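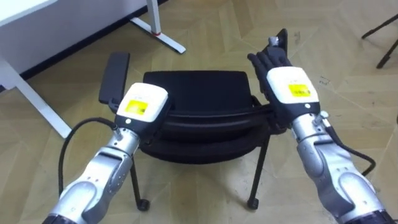
Both hands on the backrest, chair-moving task, head view.

Thread: Written rules for moving furniture with casters?
Board: Mobile manipulation / Safety and procedures

torque_lunch
We're rewriting our floor procedure and I'm stuck on the section about rolling loads. The old text was written for boxes and totes. It says "secure the object with both hands before base motion," and that's all. An office chair isn't a tote. It swivels, it rolls, and the base and the back can go in different directions. The picture at the top is the grip we use now, one hand at each end of the backrest, approached from behind.

What do other shops have in writing for this? I need something an operator can follow on a Monday morning without calling me.

benchvise8
We have a page on it. Main points:
Approach from behind the backrest, square to the chair.
Hands go on the backrest only. No armrests.
Base stays still until both hands report contact.
Push straight. Stop before any turn, then turn slowly.
No person within reach of the arms while the base is moving.
It came out of the Jesari project and we've kept it mostly as it was.

quiet_gantry
Why no armrests? We use them all the time. You get a better lever for turning the chair and the fingers have something to close around.

benchvise8
Because a lot of armrests are adjustable. They slide, they tilt, some lift right off. If your grip is on a part that moves on its own, your contact reading tells you nothing about the chair.

quiet_gantry
Then the rule should be "no adjustable armrests." A flat ban is lazy. We logged 292 chair moves in August, nearly all by the armrests, and the drops we had were from bad approach angle.

torque_lunch
I lean toward the ban. My operators can't tell from a head view whether an armrest is fixed. In ours the right hand hides most of the one on that side.

mapleroute
Cable rule. Look at the two black cables by the wrists. They hang out in a loop beside the forearms, and the right one bulges outward. With a table foot over on the left I'd want a clearance number in the procedure, measured from the outside of the cable and not from the arm. We had a loop catch on a desk at the Vatarport site and it pulled a connector.

torque_lunch
Good point. Our clearance is measured from the forearm shell. I'll change that.

benchvise8
Agree with mapleroute. Ours also says cables get looked at before every session, plus a full inspection every 1,000 cycles.

peng_user_3k
We run the Peng checklist and it's 3,000 cycles there. 1,000 seems like a lot of downtime for a cable that mostly hangs.

mapleroute
Depends how much the wrist rolls. I wouldn't copy either number without looking at your own wear.

quiet_gantry
Can we talk about the floor? Nobody's rules mention it. Casters on wood planks behave differently than on carpet, and a push force that's fine on one will send the chair off on the other. Ours has a force limit per floor type, set with a test push.

torque_lunch
We have one limit for everything. Do you redo the test push if you swap chairs?

quiet_gantry
Yes. New chair or new floor, new test push. Takes 8 minutes.

peng_user_3k
One more for the list: write down who can release the stop. In the Mivent template that line is blank and people leave it blank.

torque_lunch
Ours is blank too. OK, draft so far: backrest only, both contacts before base motion, clearance from the outside of the cable, test push per chair and floor, named person for stop release. Armrests stay banned until somebody shows me a way to check them from the operator station.

quiet_gantry
Still think that one is wrong, but at least it's written down. I'll post our armrest check when I'm back at my desk — it's a small tug at low force before the grip closes.

torque_lunch
Please do. I'll hold the draft open until then.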